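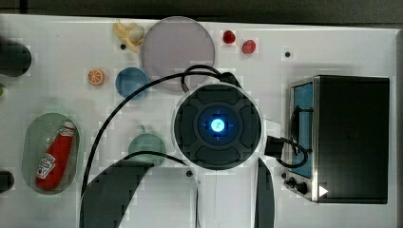 The test arm over the kitchen table at Usville, its cable looped across the work area.

News > Press releases > Robot safety
Last updated: 2020-12-08

WIKUM QUESTIONS "CABLE FAULT" EXPLANATION FOR GRIPPER FAILURES AT USVILLE

Wikum, the independent test house, is not satisfied with the account given so far of the faults found in July in the Durkelberg kitchen-handling system, and has asked the supplier, Mabuza, to withdraw the claim that the matter is closed.

The system was put through 900 pick-and-place moves on a table of kitchen items. In 5 of them the gripper opened before it had been told to. Nothing was broken and no one was hurt. Mabuza has described the openings as "isolated events caused by a worn signal cable" and has since supplied a new cable, along with a revised handbook page on how to fit it.

Wikum accepts that the old cable was worn. It does not accept that a worn cable explains what the logs show. In 3 of the early openings the controller went on reporting a firm grip for several seconds after the fingers had parted. A bad connection might well lose a signal. It is much harder to see how it would invent a good one.

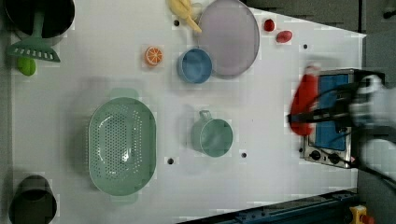
The stop function is the more serious concern. Pressing stop should freeze the arm and keep the fingers closed on whatever they are carrying. During the same trial the arm froze as it should, but on 4 occasions the fingers relaxed while it was held. With a light red item gripped just short of a toy oven, as on the Usville table, the worst result is something rolling on to the floor. Durkelberg's sales leaflet talks about hot pans. Wikum would like to know what testing stands behind that leaflet, and has asked twice.

Mabuza's reply is that the items used at Usville were "not representative of customer loads". They were agreed with Mabuza in writing before the trial began. The company has also suggested that the cable was routed badly by Wikum staff. It was routed according to Mabuza's own handbook, which allows it to pass over the table.
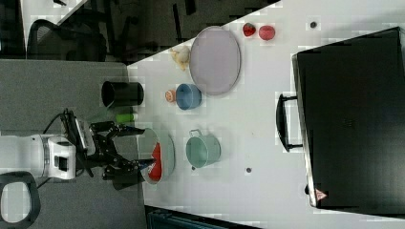

Sipho Mathebula
Head of Incident Review, Wikum

"I have been told the new cable fixes it. Perhaps it does, but the only evidence I have been sent is a short note saying that the fault has not come back. It was never frequent, so a quiet few days tells me very little. Getting two long fingers to hold a bowl by its edge, with something in it, is an awkward job for any gripper. I don't mind a machine that drops things and says so. I do mind one that drops things and reports that all is well."

Wikum has asked Mabuza for the full controller logs, the grip sensor settings used before and after the cable was changed, and a repeat of the whole trial with an observer present. Mabuza has offered a summary of the logs. Wikum has declined the summary.

Until the repeat trial is done, Wikum advises present users of the Durkelberg system to keep people out of reach of the arm while it is powered, and not to rely on the stop function to hold a load. Users who have already fitted the new cable should follow the same advice.

Reports of similar faults, including ones already marked as solved, can be sent to the Incident Review desk at Wikum, Usville.

ENDS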